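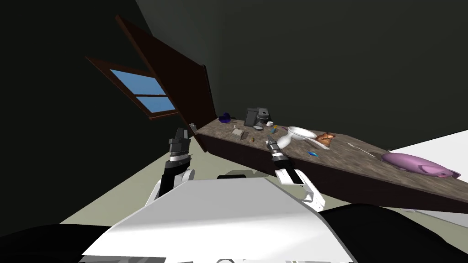 Kitchen interior with window, open cabinet door and long countertop. Computer rendering.

Clukesville Kitchen Words Collection
Data card and release notes, version 2

Summary

The Clukesville Kitchen Words Collection is a written record of the everyday words people use for rooms, fittings, tools and leftovers in the home kitchen. It holds 3000 short responses to a mailed and online questionnaire, together with the text of the questionnaire and a coding guide. The collection is maintained by the Vurkley Language Archive and is intended for teaching and for research on regional vocabulary in American English.

All material is text. No sound recordings are included in this release.

Contents of the release

responses.csv: one row per response, in UTF-8.
prompts.csv: the full wording of each prompt, with its code.
places.csv: the list of district codes and the areas they cover.
coding_guide.txt: rules followed by the coders.
changes.txt: differences between version 1 and version 2.

Fields in responses.csv

response_id: A number assigned on receipt. Numbers are not reused when a response is withdrawn, and gaps in the sequence are expected.
prompt_code: The prompt to which the response belongs.
answer_raw: The answer as written, including the respondent's own spelling and capitals.
answer_norm: The answer in standard spelling, lower case, with articles removed.
district: The area in which the respondent lived at age 10.
age_band: Age at the time of response, in bands of 15 years.
mode: "mail" or "online".
note: Any comment written beside the answer. Blank where there was none.

Collection

The questionnaire was mailed to households in Clukesville and in the surrounding townships. An online version with the same wording opened in December and stayed open until the end of the following month. Respondents were asked to give the word they would use at home, even where they knew of a more common one. They could skip any prompt and could give more than one answer. Where several answers were given to one prompt, each is entered as its own row with the same note.

Prompts were written as short definitions. The prompt for the cabinet-top work surface, for instance, reads: "The flat surface where you would set down a bag of groceries." Early drafts used the word "counter" in two places and were found to steer the answers. Those drafts were discarded, and responses to them do not appear in either version.
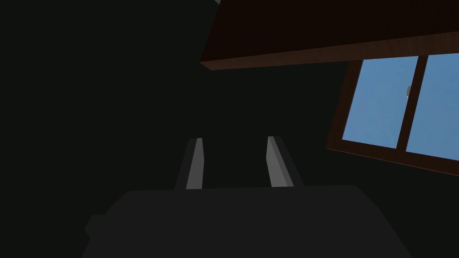 Two-fingered gripper. Computer rendering.

Coding

Each response was read by two coders working apart. The coders filled in answer_norm and compared results at the end of each batch of 100. Differences were settled by a third reader, whose decision is final for this release. The coding guide gives the rules in full. The following points cause the most questions and are repeated for convenience.

Compound words are kept together. "Dish towel" and "dishtowel" share one normalized form, but "tea towel" and "dish towel" are kept apart.

Brand names used as common nouns are kept in answer_raw and answer_norm. They are not replaced with a general word.

Words from languages other than English are kept as given. Accents are preserved in both fields. Respondents in the Kamata district supplied many such words, and users studying that district should consult the separate section of the coding guide before merging forms.

Family words, meaning words the respondent described as used only within one household, carry the tag [family] at the start of the note field. They are left out of the frequency tables in the coding guide but remain in responses.csv.

Prompts dealing with very small items produced the widest spread of answers. A crumb, a dropped bean or a stray tablet lying on the work surface may be named by what it is, by its size, or by the bother it causes, and many respondents gave all three. 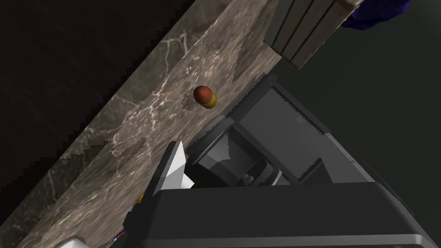
Answers to these prompts are grouped under code S. Coders did not try to decide which kind of naming the respondent had in mind. Users who need that distinction will have to draw it themselves, and are asked to state their method when publishing results.

Known limits

Older respondents are more common among the mailed forms, and younger respondents among the online forms. Age and mode should not be treated as independent.

Two townships east of the river returned very few forms. They are combined under one district code. Maps drawn from places.csv will show them as a single area.

Handwriting on some mailed forms could not be read with confidence. Such answers are entered with a question mark in square brackets after the doubtful word. Version 1 left them out entirely, and counts taken from the two versions will differ for this reason.

The collection describes what respondents wrote about their own speech. It does not show how often they use a given word in conversation.

Privacy

Names and street addresses were removed before coding. Notes that identified a relative or neighbor were shortened, and the removed part is marked with three dots in parentheses. A respondent may ask for a response to be withdrawn by quoting the number on the receipt slip. Withdrawals take effect at the next release.

Permitted use

The files may be copied and used for teaching and noncommercial research. Public use must credit the Vurkley Language Archive and give the version number. Attempts to identify respondents are not permitted. Requests for commercial use should be sent in writing to the archive office.

Changes from version 1

Doubtful readings restored, as described above.
Field "mode" added.
District codes revised to follow the current township lines.
Duplicate rows under code S removed.
Spelling of "colander" corrected in the prompt list.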